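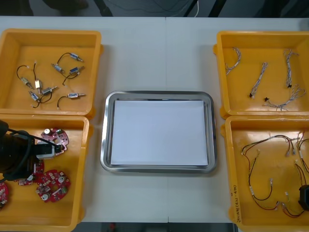
Gridholm Sorting Set 726

The Gridholm 726 is a set of four yellow bins and one stainless steel tray for benches where small electrical parts are sorted, checked or made up into kits. It is sold by Dekia as a complete set and also as single pieces. The set does not include a table.

Layout

The bins go in pairs, one pair on the left and one on the right, with the steel tray between them. Parts start in the side bins and are brought to the tray, and the tray is passed on when the kit is complete. If you prefer to work from one side only, all four bins can go together, but you will need to allow more depth on the bench.

Each bin is shallow and has a raised rim. You can see the whole contents at a glance and pick up a part without reaching down past others. This suits items such as solenoids, which are awkward in deep boxes. The leads tangle, and pulling one out often brings a second with it. Lay them out in a single layer with a little space between them.

The side lip gives you something to hold when you move a bin.

What fits

We supply the set mostly to repair benches and small assembly rooms. Common contents are:

Push-pull solenoids with leads and plugs fitted
Round and square circuit boards
Springs, studs and small brackets
Capacitors and terminal blocks

Keep boards and metal parts in separate bins where you can. Loose springs will find their way under a board and scratch it. Boards that are sensitive to static should stay in their bags until needed, as the standard bins are not sold as static-safe. An anti-static liner is listed under Plomum accessories.

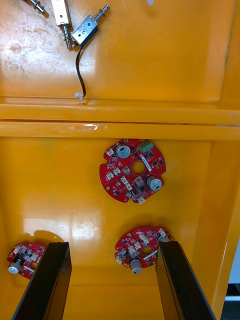
Solenoid with its lead and plug, and round red boards.

Table

Any flat, level table will do. A white top makes dropped screws easier to find. If your table is made of 2 sections, check that they sit level where they meet before you put the tray over the seam, or it may rock. The Borkowska bench is the one we usually quote with the set, and it can be ordered at the same time for a single delivery.

Cleaning and care

Empty the bins and wipe them with a damp cloth and a little washing-up liquid. Dry them before putting boards back in. Do not use wire wool or scouring powder. Bins in daily use will pick up scuffs from metal parts, and these are not covered by the guarantee. The steel tray can be washed in a sink.

Ordering

Complete set, four bins and tray: £1699 for a full case, packed for workshops
Single bins and trays: price on request
Guarantee: 3 years on the bins and tray, normal wear excepted
Page last checked July 25, 2019

Orders for the next production run close in September. Please give the product number, 726, with any question about spares.

Comments

Iker Toledo
We have used these for solenoids since the spring. Shallow is right. Our old boxes were twice the depth and we spent half the morning untangling leads. I would like a lid as an extra, for the weekends.

Ignacio Llorente
Can the tray be bought without the bins? We already have bins and they are fine.

Dekia
Yes, the tray is sold on its own. Send us the quantity and we will quote. There is no lid at present, but we have passed the request on to Gridholm.

Ignacio Llorente
Thanks, will do. Does it come with a label holder?

Dekia
No. Most customers use a stick-on label on the rim.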